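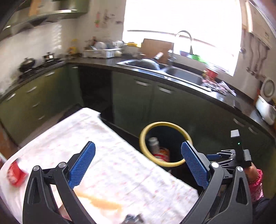 What should a household do before clearing the kitchen table?
Place a bin within reach of the table and decide what will be thrown away, what will be kept, and what will be returned to the cabinets.

Speaker notes: Clearing and Resetting the Kitchen Table
Jinach Home Skills Program, Session 6
Esard Hall, 16th May

Opening. Welcome participants on behalf of the Jinach program. Handouts are at the door. The Phelan branch has received 600 copies and should not need more before August.

Point one: the bin. It should stand on the floor beside the table. A round bin with a wide opening is suitable. Ask participants where the bin stands in their own kitchens. Pause for replies.

Point two: bottles and printed packages. These often go into the same bin out of habit. Participants should check the local rules on sorting. Wuduria residents may refer to leaflet 1011, which lists accepted containers. Do not read the list aloud.

Point three: the tablecloth. A white cloth shows crumbs and marks clearly. Remove all items before lifting it. Gather the corners toward the center, carry the cloth to the sink or outdoors, and shake it gently. Fold creases may be pressed out with a warm iron if the care label permits.

Demonstration. Invite two participants forward. One clears the table while the other holds the bin steady. Allow time for a second pair.

Questions. Refer laundry questions to the next session. Collect the sign-in sheet before the break.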